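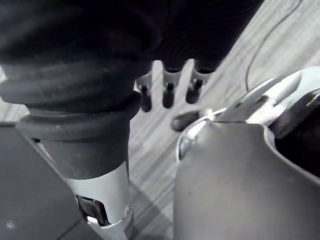
Der Ball springt genau so, wie man ihn tritt, und das sei bei der eigenen Mannschaft leider das Problem, heißt es in einer Bewertung, die uns vier von fünf Sternen eingebracht hat. Den fünften gab es wegen des Ventils nicht. Dazu weiter unten.

Drillura Polus
Spielball, Größe 5, handgenäht, Latexblase
Farbe: Weiß mit dunkelblauem Ring
Auf Lager, Versand am nächsten Werktag

Der Polus ist unser Ball für Vereine, die auf Naturrasen spielen oder auf dem, was der Platzwart im November so nennt. Er fliegt gerade, er dreht sich, wenn man ihn dreht, und er macht aus einem durchschnittlichen Rechtsfuß keinen besseren. Wer einen Ball sucht, der beim Freistoß kurz vor dem Tor noch einmal die Richtung überdenkt, wird bei anderen Herstellern fündig. Torhüter haben uns für diese Entscheidung gedankt, Stürmer eher nicht.

Aufbau
Die Hülle besteht aus 14 Panels aus texturiertem Polyurethan, mit gewachstem Polyesterfaden von Hand vernäht. Darunter liegen vier Lagen Gewebe, darunter die Blase aus Latex. Latex fühlt sich am Fuß weicher an als Butyl und springt lebendiger zurück. Dafür verliert es schneller Luft. Ein Polus, der am Abend vor dem Spiel aufgepumpt wurde, will am Vormittag noch einmal kontrolliert werden, und ein Polus, der seit der Winterpause im Netz hängt, ist weich. Das ist kein Reklamationsgrund, auch wenn wir die Formulare gern lesen.

Der dunkelblaue Ring läuft einmal um den Ball und macht sichtbar, wie sauber er rotiert. Manche Trainer schätzen das sehr. Manche Spieler hätten es lieber nicht so genau gewusst.

Haltbarkeit
In unserer Schussanlage hat der Polus fast 3000 Schüsse gegen eine Stahlplatte überstanden, bevor die erste Naht sichtbar nachgab. Auf Asphalt gilt dieser Wert nicht, auf Schotter auch nicht, und gegen den Ligusterzaun hinter dem Tor haben wir nie geprüft. Rosen gewinnen immer.

Passt er zu uns?
Er passt, wenn alle 22 auf dem Platz ungefähr dasselbe Spiel spielen wollen und der Ball am Ende der Saison noch rund sein soll. Für die Halle ist er zu sprungfreudig. Für Kunstrasen geht er, die Oberfläche raut dort aber früher auf. Für die D-Jugend und darunter ist Größe 5 schlicht zu groß; den Polus gibt es auch in Größe 4, gleicher Aufbau, eigene Artikelseite.

Wer vor allem trainiert und selten pumpen möchte, ist mit dem Tai besser bedient. Der Tai hat eine Butylblase, eine dickere Hülle und das Gemüt eines Linienbusses. Man kann ihn eine Woche im Kofferraum vergessen und danach weiterspielen. Er kostet weniger, und wir verkaufen deutlich mehr davon, was die Entwicklungsabteilung des Polus mit Fassung trägt.

Pflege
Nach dem Spiel mit lauwarmem Wasser und einem weichen Tuch abwischen, bei Zimmertemperatur trocknen lassen. Kein Trockner, keine Heizung, kein Hochdruckreiniger. Spülmittel geht in kleinen Mengen. Kalkflecken und alte Kreidelinien lösen sich mit etwas Geduld. Zum Lagern ein wenig Luft ablassen, den Ball aber nie ganz platt einpacken: Die Lagen knicken sonst, und die Delle bleibt ihm.

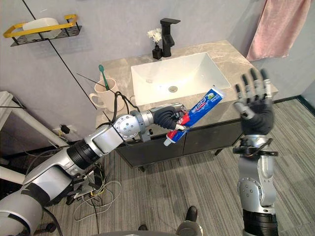 Waschtisch mit Zahnpastatube

Aufpumpen
Nadel anfeuchten, gerade einführen, langsam pumpen. Der empfohlene Druck steht neben dem Ventil auf der Hülle. Den Daumentest kennen wir, wir haben ihn in der Firma alle einmal vorgeführt, jeder mit einem anderen Ergebnis. Ein Manometer kostet weniger als die Diskussion.

Damit zum Ventil. Bei der ersten Serie saß es so stramm, dass trockene Nadeln darin abbrachen. Seit August liefern wir den Polus mit einem überarbeiteten Einsatz, zu erkennen am blauen Ventilrand. Wer noch einen Ball mit schwarzem Rand hat und damit kämpft, schickt ihn ein und bekommt einen neuen. Bitte vorher die abgebrochene Nadel nicht mit der Zange suchen.

Lieferumfang
1 Ball, mit reduziertem Druck verschickt
1 Ersatznadel
1 Pflegehinweis, der ungefähr dasselbe sagt wie diese Seite, nur ernster
Pumpe, Manometer und Netz bitte gesondert bestellen.

Vereinsbestellung
Ab zehn Bällen gilt der Vereinspreis, er wird im Warenkorb automatisch abgezogen. Den Aufdruck des Vereinsnamens übernehmen wir gegen Aufpreis, einfarbig, auf zwei Panels. Schicken Sie das Wappen bitte als Vektordatei. Ein abfotografierter Wimpel aus dem Vereinsheim hat seinen Reiz, lässt sich aber schlecht drucken. Vor der Produktion bekommen Sie eine Ansicht per E-Mail und geben sie frei. Lesen Sie den Ortsnamen dabei ruhig zweimal.
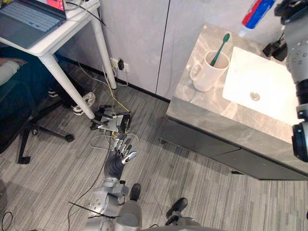 Schreibtisch mit aufgeklapptem Laptop

Rückgabe
Unbespielte Bälle nehmen wir 14 Tage lang zurück. Einmal kurz im Wohnzimmer hochhalten gilt als unbespielt, Gras in der Naht nicht. Bälle mit Aufdruck sind von der Rückgabe ausgenommen, es sei denn, der Fehler liegt bei uns.

Häufig zusammen bestellt
Doppelhubpumpe mit Schlauch
Manometer, analog
Ballnetz für zehn Bälle, schwarz
Nadelset, fünf Stück (für Besitzer der ersten Serie)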